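Support › Tabletop tasks › Grasping and reset
Last updated: August

Ticket 164: Ollska arm will put away mugs but treats spray bottle as furniture

Status: Open (was Resolved, was Open)
Site: Escombe
Software: Ollska 3
Gripper: Brudetti two-finger, arm-mounted; Brudetti hand-held unit for demonstrations
Severity: Low, according to the form. The form has no setting for "embarrassing."

Original report

We bought into the idea that the arm would clear the big table at the end of the day. Mugs to the tray, spray bottle to the shelf, wipe the middle, go home. We collected 400 demonstrations with the hand-held gripper over the summer, trained on all of them, and loaded the result on Monday's build.

Mugs are fine. I would go further and say mugs are good. The arm comes in from the side, takes the body of the mug, lifts, and sets it on the tray with more care than most of the staff.

The spray bottle it won't touch. It drives up to it, opens the fingers, waits, closes the fingers on nothing, and reports success. Then it wipes around the bottle in a neat loop, the way you'd mow around a tree.

Expected: bottle on shelf.
Got: bottle on table, clean ring around bottle, green check mark.

Reply from support, 9:40 a.m.

Thanks for the detail. Please confirm the bottle is within reach and not attached to the table.

Reply from site, 9:52 a.m.

It is within reach. It is not attached to the table. I picked it up to be sure and put it back down again, so that's one more successful bottle move than the arm has made.

Reply from support, 10:15 a.m.

Understood. Please attach a couple of stills from the demonstration set with the bottle in view, and run the grasp check from the maintenance menu. Leave the table as it normally is. Tidying up before the test tends to hide the problem.

Reply from site, 11:05 a.m.

Nothing has been tidied. That is a promise I can make on behalf of everyone here.

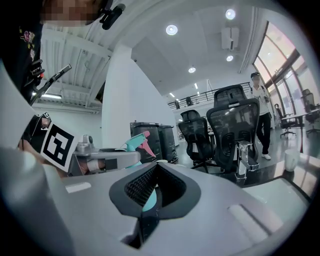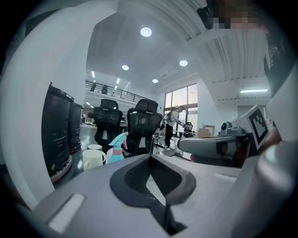

Attachments 1 and 2: spray bottle in view from the hand-held gripper. The second also has two white mugs on the table.

Grasp check results, same message: 30 tries on the bottle, with the bottle moved a little between tries. It closed on air most of the time. On a few it got hold of the trigger and squeezed, so the arm can now spray the table, a feature we didn't order. None of the tries ended on the shelf. All of them ended in a green check mark.

Reply from support, 1:20 p.m.

Two separate faults here, so I'll split them.

Fault A, the false success. Ollska calls a grasp good when the fingers stop moving before they are told to stop. With nothing between them they should travel all the way to zero, and yours don't. Please look at the closed position in the gripper settings and compare it with the label on the underside of the arm gripper. If the finger pads were swapped after setup, the number will be wrong.

Fault B, the bottle. The colored trigger on the head stands out strongly from most things on that table, and I suspect the model is aiming at the head when it should be aiming at the body. In the first attachment the head is most of what you get to see of the bottle. In the second there is some body to work with. If a lot of your demonstrations look like the first one, the arm has learned that a spray bottle is a trigger with no bottle under it.

Can you go through the set and tell me how the bottle was usually picked up?

Reply from site, 2:45 p.m.

Fault A: you're right, and I'm annoyed. The pads were swapped for the thicker ones in July and the setting wasn't changed. It is changed now. Closing on air is reported as closing on air. The green check marks have stopped, which has made the dashboard a lot more truthful and a lot less fun to show visitors.

Fault B: I went through the demonstrations with the tea I had planned to spend on something else. People pick up a spray bottle the way people pick up a spray bottle. Hand around the neck, a finger somewhere near the trigger, done. With the hand-held gripper they tried to do the same thing, and since it has no finger to spare, they pinched under the head and tilted. It works when you have an elbow and can feel the bottle slipping. The arm has the pinch and the tilt and neither of the other two.

So we taught it badly, with great consistency.

Reply from support, 3:10 p.m.

That's common. Suggested fix:

1. Tag every demonstration where the bottle is taken by the neck or head, and leave those out of the next training run.
2. Record new ones taking the body of the bottle, low down, fingers level.
3. Vary where the mugs are. Put them in front of the bottle, behind it, and well away from it.
4. Keep the chairs, the daylight and the people in the background. The arm has to work in that room, so it may as well learn in it.

Don't retrain the mugs.

Reply from site, Tuesday, 4:30 p.m.

New demonstrations recorded, old ones tagged and out. Retrained overnight. Findings so far:

– With the bottle standing alone, the arm takes it by the body and puts it on the shelf. I saw it do this several times and felt something close to pride.
– With a mug right in front of the bottle, it moves the mug first. We didn't ask for that. It's the smartest thing it has done and I would like to know where it got it.
– With the bottle nearly empty, it squeezes too hard and the sides cave in. The grip force was evidently set by somebody with a full one.
– It has stopped wiping altogether.

Reply from support, 4:50 p.m.

Please say more about the last item.

Reply from site, 4:58 p.m.

It puts the mugs on the tray. It puts the bottle on the shelf. It then parks. The cloth stays folded where it was. Status says "Task complete." By my reading the wipe was only ever triggered after the bottle step came back as a success with the bottle still on the table, so by fixing the bottle we removed its reason to clean.

Reply from support, 5:25 p.m.

Confirmed on our bench. The wipe step is tied to the wrong condition in the task file that shipped with Ollska 3. The workaround is to open the task file, find the line for the wipe step, and change its trigger from "object present" to "tray closed." A corrected file goes out with the next update. I am leaving this ticket open until you have run it for a full week.

For the grip force, start at the lowest setting that holds a full bottle and stay there.

Internal note, visible to site by mistake

The Venkataraman site asked the same thing last month about a watering can. Link the two. Also, someone should write a help page on how to pick things up, for humans.

Reply from site, 5:31 p.m.

We can see the notes. Please do write that page.

On the larger question in your survey, "Would you say the system is ready to take over this chore?" – I've put "partly." It clears the table more slowly than I do, and it needs the floor under the arm kept free of chairs, so before it starts somebody has to go around pushing in chairs. I have timed this. Pushing in the chairs takes longer than clearing the table. If there's an arm for the chairs, send me the price list and I'll open a ticket about that one too.

Workaround applied at 5:40. Wipe step runs. It missed a corner.

Related: Ticket reset and tray errors | Contact support | © Ollska Help Desk | Back to top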